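Drinking more water, month two

I started keeping track of my water in July, after a week of headaches that came on every afternoon at the same time. I am not a health person. I just wanted to see if it made a difference.

My method is simple. I have a notebook from Koster and I make a mark each time I finish a glass. The goal was 9 glasses a day. Most days I get to seven. Weekends are worse, and Friday is the worst of all because I work late and drink coffee instead.

I tried the Drukatard app for a while too. It sent me so many reminders that I turned them off, and then I forgot I had it. The notebook stays on the counter, so I see it.

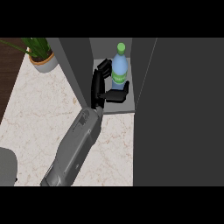
Reaching for a plastic water bottle.

So far I have 368 marks. The headaches are less frequent but they haven't gone away. I sleep the same. I do get up more at night, which my dog does not like.

A few people asked about the filter pitcher I mentioned last time. It's the small Otau one. The water tastes fine to me, and the lid still sticks. I wouldn't buy it again at full price, but I got mine on sale at Gidonon.

I'm going to keep going through the end of the notebook. Next post will be the soup recipe I promised, once I find the card.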